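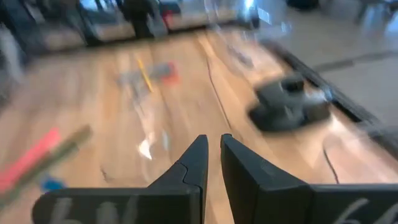 The October Gripper Business: Frequently Asked Questions

Last revised 5/4/19. If your question isn't answered, ask at the Dorkgate bench or write to Debashish Patwary, who will forward it to Tiburcio Tapia, who will forward it back.

What went wrong, in one paragraph?

The arm on the Clelach cell closed its gripper when it had been told to open it, and then carried on closing. It did this on and off for most of October. In that time it crushed a good many felt-tip pens, one pair of reading glasses and the end of Tiburcio's thumb. The thumb is fine. The glasses were his as well.

Was it a software fault?

We said so for two weeks, with great confidence, and we were wrong. The software was asking for the right thing. The controller logs show the open command going out every time, properly formed and on schedule, like letters to someone who has moved house.

So what was it?

A connector. The lead from the wrist to the Gradix drive box runs through a strain relief, and the strain relief had been fitted one notch too loose. When the arm reached low and to the far side, the lead pulled, one pin lost contact, and the drive box stopped receiving position readings. It then did what its makers had set it up to do when it doesn't know where the fingers are, and pushed them gently inwards until they met something.

"Gently"?

The drive box's word. It means 40 newtons with the limit switched on. The limit had been switched off, which takes us to the next question.

Who switched off the force limit?

We did. In the summer the gripper kept dropping a smooth plastic tube and somebody raised the limit to get through a demonstration. It worked so well that it stayed raised. Later a settings file was copied across from the Olvera cell, where no limit is set in software as there is a mechanical stop on the fingers. Clelach has no mechanical stop. The file didn't mention this and neither did we.

Why did it take so long to find?

Mostly because it only happened in one part of the table, and whoever came to look would stand the arm up nice and straight first so they could get at it. With the arm straight, the lead was slack and everything worked. We ran 100 open-and-close cycles like this and signed it off. The next morning it ate a pen.

Debashish found it in the end by leaving the arm exactly where it had failed and waggling the cable. He would like it recorded that he suggested this on the first day. It is recorded.

Was anyone hurt?

Tiburcio reached in to free a pen while the arm was stopped but not isolated. Stopped means the software has agreed not to move it. Isolated means there is no power to move it with. The fingers closed on his thumb, he pressed the emergency stop with his elbow, and the fingers stayed shut, as they do not spring open when power is lost. He had to be let out with the hand release, which at that time lived in a drawer in another room. He had a bruise and lost the nail.

Why don't the fingers open when you press the emergency stop?

So that whatever the arm is holding doesn't land on your foot. It's a sensible arrangement and we have left it alone. It's less comforting when the thing being held is you.

Where is the hand release now?

On a hook by the emergency stop, on a short chain. Please don't take it off the chain to open paint.

What do I do if the fingers close when they shouldn't?

Press the emergency stop. Turn the isolator to off and put your padlock on it. Look at the lamp on the drive box and wait for it to go out. It takes 30 seconds and feels like longer. Then use the hand release. Don't move the arm or tidy the cable first, however much you want to. If the fault is in the way the thing is lying, you'll have cured it for just long enough to be called a liar.

If a person is caught, press the stop and go straight to the hand release. Shout for help while you do it. Paperwork can wait — somebody will find you with it, don't worry.

Can I reach in if it's only for a second?

No. See thumb.

What has been changed?

The strain relief has been replaced and the cable given a proper loop at the wrist. Force is now limited in the drive box itself, and the limit can't be altered by a copied settings file. If position readings drop out, the drive now holds still and complains. It complains quite loudly. We've had comments about that from the office and have decided to be pleased.

The two cells no longer share settings. There is a label on each controller saying which file belongs to it, and the label is in Debashish's handwriting, so allow some extra time.

How do you know it's really fixed this time?

We know a bit more than we did. The new test puts the arm in 37 positions, including the awkward low ones at the far side, and opens and closes the fingers in each with someone tugging the lead. It has passed that every week since it was written. We pulled the pin out on purpose as well, and the drive held still. Before the repair, nearly all the failures came from the same corner of the table, and that corner has been quiet.

We'd still like to hear about anything odd. A half-second pause before opening counts as odd. So does a click.

Does this affect the Olvera cell?

Its strain relief was checked and was fine. Its mechanical stop was also checked, and one screw was missing. Nobody has owned up to the screw.

Can I still use the arm for my project?

Yes, once you've done the isolator drill in front of Tiburcio. He is thorough about it. If you do it properly he will sign your sheet, and if you don't he'll show you the nail.

Will anyone be paying for my pens?

No.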